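Votska Help Desk
Ticket 1638
Subject: Snack box, wrong contents + box arrived rough, box keeps not closing
Status: Open, waiting on customer
Opened: May 26, 2022
Product: Pilemano mixed snack box
Shipped by: Zellero
Priority: normal

Customer message

Hi, second time writing, first one bounced back or the form ate it. Short version: ordered the Pilemano mixed box, order ending 1946. Packing slip doesn't match what's in the box, and the flaps won't fold down over the snacks. Need to know 1) is this the right box 2) do I send it all back or just the extras 3) who pays.

Going on a trip so I don't have weeks for this. Last time was October and it took forever.

What the slip says:
crackers
gummies
seaweed
dried plums
"assorted puffs"
no chocolate (I picked the no chocolate option, there's a kid with an allergy visiting)

What I got: gummies yes. Some puffed or cracker type thing yes. Seaweed, can't find it. Plums, can't find them. A few I can't read at all, the labels aren't in English and the print is tiny. Can't tell if there's chocolate in the panda one. That's the main thing I need answered please.

What I tried so far

Took everything out and put it back standing up. Flaps still wouldn't close.

Took everything out again, laid the big bags flat on the bottom, small ones on top. Closed, but something crunched, so took them out again.

Put big bags at the back, slim ones up the left side. Best so far. Still sticks up.

Weighed the box on the kitchen scale, 146 grams over what the label said. So there is extra stuff in there, it's not just me packing it bad.

Looked up the code on the slip on your site. Says "item not found". Tried without the dash. Same.

Called the Zellero number. They said contents aren't their problem, only dents. Fine. They did say to keep the box and the tape so I kept the box. Peeled most of the shipping label off before they told me that, sorry, only scraps of it left.

Called again about the dents. On hold, gave up.

Update same day

Your auto reply asks for the text of an ingredients panel. Will type out what I can from the panda pack seperately, it's long.

Also the auto reply says claims have to be under 200 items. It's one box. I assume that's for stores.

And it asked if anything was opened. No. Nothing eaten, nothing opened, I want to be clear on that becuase last time you knocked money off for it.

Things I'd be ok with:
- swap for the right box, you pay shipping
- keep this one and you refund the missing stuff
- tell me for sure about the panda one and I'll just keep it all and close the ticket

Not ok with store credit. Still have store credit from October that the checkout won't take.

Box open, snacks in it: 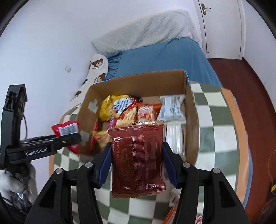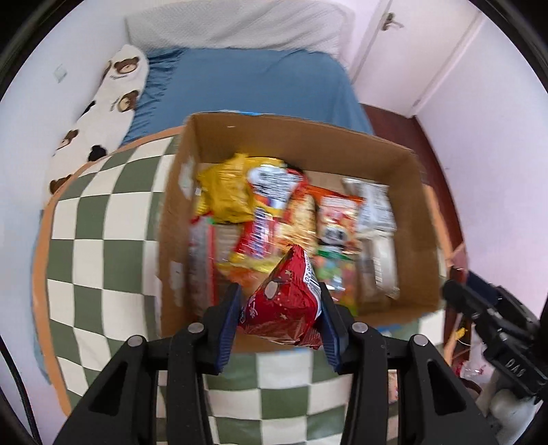 Reply from Haddad, Votska Help Desk

Thanks, got everything. I think you were sent a different mix from the one on your slip. We changed the boxes over this spring and some of the old slips went out with the new assortment, which would explain the code not being found and the extra weight too.

On chocolate: please treat the panda pack as a maybe and keep it away from the child until I come back to you. I've asked the warehouse for the ingredient list in English for the whole assortment. If you can send the text from the back of that pack it'll go faster.

Don't worry about getting the flaps shut. If it does come back to us you can use any bigger carton, and I'll email a prepaid label so there's no cost to you. Hang on to the old box for now in case Zellero asks about the dents.

I've noted that nothing was opened. Missing seaweed and plums can be refunded to your card, no store credit. For the October credit I've started a separate ticket, you'll get an email with the number.

Leaving this open till I have the ingredient list.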